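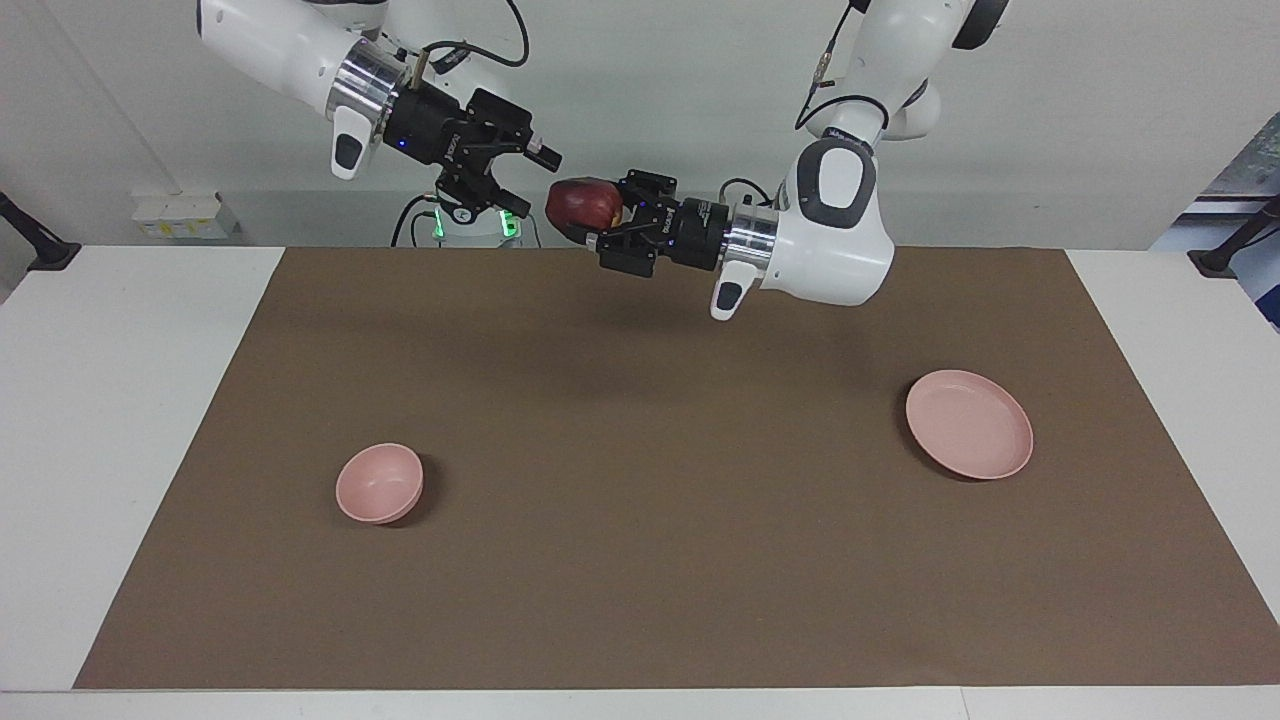
Glossy white casing and a polished silver ring.

Why are some things shiny?

By R. Mac an tSaoi, Gelluner Young Readers
Sat 28 June
Reading time: 3 minutes

A spoon is shiny. A brick is not. Both have the same daylight falling on them, so the difference must come from the things themselves.

You see an object when light leaves it and goes into your eye. A lamp or the Sun makes its own light. Most other things only send back light that has landed on them. This is called reflection.

Smooth and rough

Think about bouncing a ball on a flat playground. If you throw it down at a slant, it bounces away at the same slant on the other side. Light does the same when it hits a very smooth surface. All the rays that arrive together leave together, still in order. That is why you can see your face in a mirror or a clean window at night.

Now think about throwing a handful of balls at a heap of stones. They fly off in all directions. A rough surface does this to light. The light is scattered, so there is no picture of your face in it. Surfaces like this are called matt (you may also see it spelt matte). Chalk, brick and most cardboard are matt.

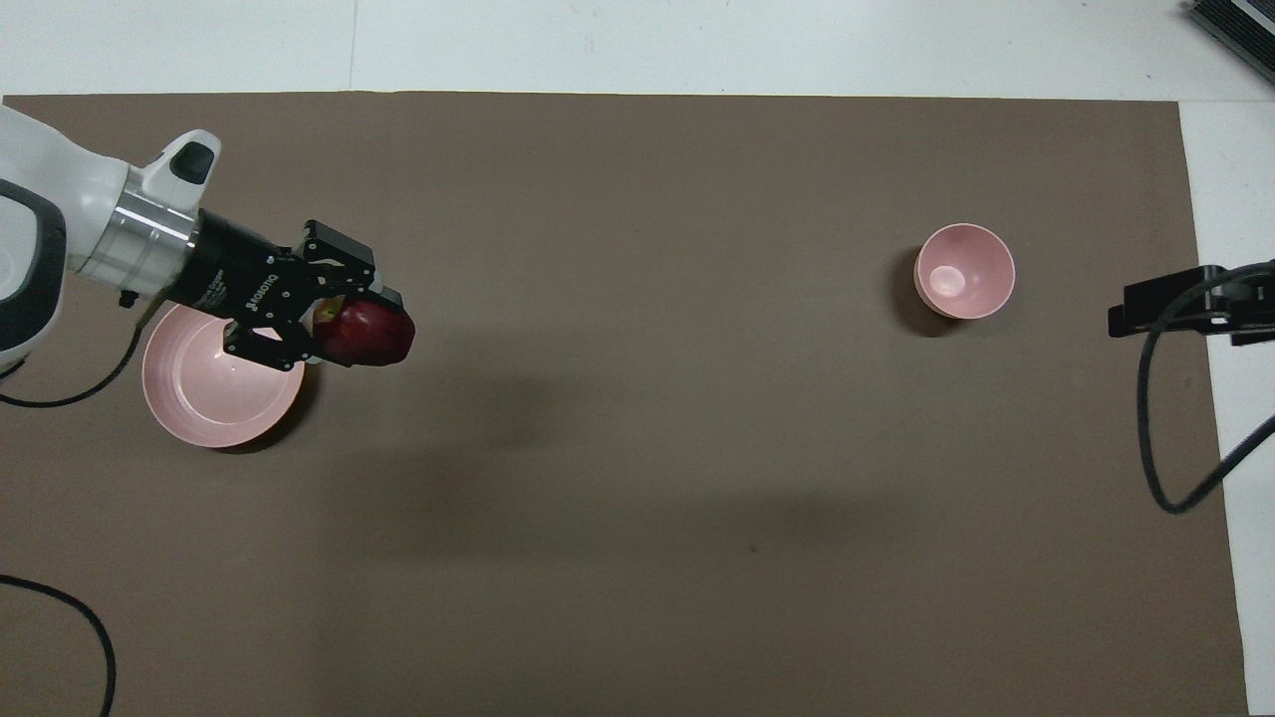 A surface can feel smooth to your finger and still be matt. Your finger is not good at noticing very tiny bumps. Writing paper feels flat, but under a microscope it is a tangle of fibres, and each fibre sends light a different way.

What about colour?

Shine and colour are two separate things. You can have shiny red paint and matt red paint. In shiny paint, some of the light bounces straight off the top, and this makes the bright white spot called a highlight. The rest goes a little way into the paint and comes back out red.

Metals are different. Nearly all the light bounces off right at the surface. Silver reflects all the colours well, so it looks grey or white. Gold reflects less blue, so it looks yellow.

Try it

You need a piece of kitchen foil. Look at your reflection in the smoother side. Then crumple the foil gently and open it out again. It is still the same metal and it still sends back light, but your face has gone – the creases point in too many directions.

Wetting a pebble works the other way. The water fills the little dips and makes a smoother top, so the pebble looks shiny until it dries.

Related
Why is the sky dark at night?
How do shadows change size?
What is a rainbow made of?
Glass: from sand to windows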